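Cahier d'atelier – colle d'amidon, suite
2019-09-17

Reprise des essais colle de blé. Le lot de la semaine passée est parti à la poubelle, odeur aigre, pas insisté. Pas de conservateur cette fois non plus, on prépare petit et on jette.

Recette du jour : 124 g d'amidon, eau déminéralisée, trempage une nuit au frais. Cuisson au bain-marie, spatule en continu, pas au fouet (le fouet met des bulles et on les retrouve sous le papier). Devient translucide d'un coup, à 66 degrés au thermomètre de Birgit, le mien indique plus mais je ne lui fais plus confiance depuis qu'il est tombé. À vérifier avec un troisième. Maintenu encore 8 minutes, puis retiré du feu, film au contact. Refroidi lentement, pas au frigo.

Tamisage trois fois, tamis de crin. Au deuxième passage encore des grains, au troisième rien. La balance Brarkeo dérive quand le radiateur tourne – penser à refaire la tare entre chaque pesée. Je ne l'ai pas fait pour les deux premières, donc chiffres du jour à prendre avec prudence.

Bandes tests : papier Tukell fin pour le doublage, chutes du registre Lo Presti pour le support. Quatre dilutions, de épaisse à crème liquide. Épaisse : tient très bien mais ça tire, les bandes tuilent. La plus liquide traverse et laisse une auréole, à exclure sur tout ce qui porte de l'encre brune. Les deux du milieu sont correctes, je penche pour la troisième. Henrik préfère la deuxième, il dit que la mienne lâchera au pli. On verra au vieillissement.
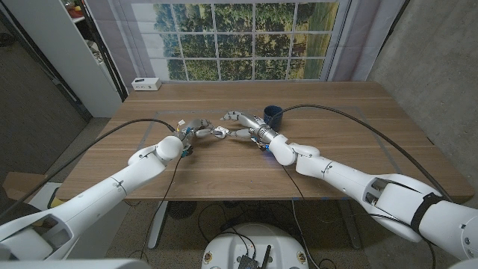

Reste la question du sèchage, qui m'embête plus que la colle. Entre buvards et feutres, sous ais, les doublages sortent plats mais les bords gardent un liseré brillant. À l'air, pas de liseré, et tout gondole. Essai mixte : à l'air jusqu'à ce que le papier ne soit plus froid au dos de la main, ensuite sous poids. Mieux. Pour la phase à l'air j'ai besoin de place à plat, et une table en bois comme celle de la photo ferait l'affaire à condition de mettre un non-tissé dessous, sans contact direct avec le bois (acidité, tanins, on a déjà donné avec les gardes bleues). Ne pas serrer les feuilles entre elles.

Ais : les hêtres de Morkitwood ont bougé, un sur la série fait cuvette. Marqué au crayon côté creux, ne plus s'en servir pour les grands formats. En redemander deux, plus épais. Devis à relancer en octobre, pas avant, le fournisseur ne répond pas de toute façon.

Registre Lo Presti, état : 499 feuillets, foliotation ancienne avec un saut vers la fin, deux cahiers débrochés, coins de queue mangés sur tout le premier tiers. Encre stable à l'eau sur les marges testées, instable sur la rubrique rouge. Donc pas de bain, nettoyage à sec puis consolidation locale. Je compte environ trois semaines pour le premier tiers si personne ne me prend la presse. Le client veut garder la reliure parchemin telle quelle, tache comprise. Très bien, moins de travail.

Divers : brosse large à laver tout de suite après usage, elle était raide ce matin. Plus de non-tissé fin, reste une demi laize. Le pot de méthylcellulose sans étiquette, c'est à qui ??

À faire
– pliages répétés sur bandes 2 et 3, noter où ça casse
– refaire pesées, radiateur éteint
– photos du dos avant démontage des cahiers
– demander à Birgit sa référence de thermomètre

Dernière mise à jour : octobre

3 commentaires

Birgit Rathjen
Le pot est à moi, désolée. 2 %, préparé avant mon départ, tu peux jeter. Pour le thermomètre je te rapporte la boîte.

Henrik Gerlach
Bandes pliées. La 3 tient mieux que je pensais, la 2 marque blanc au pli. Je n'ai rien dit.

Birgit Rathjen
Et le liseré, tu as essayé en changeant les buvards au bout d'un quart d'heure ? Chez moi il venait de là.

Partagé 2 fois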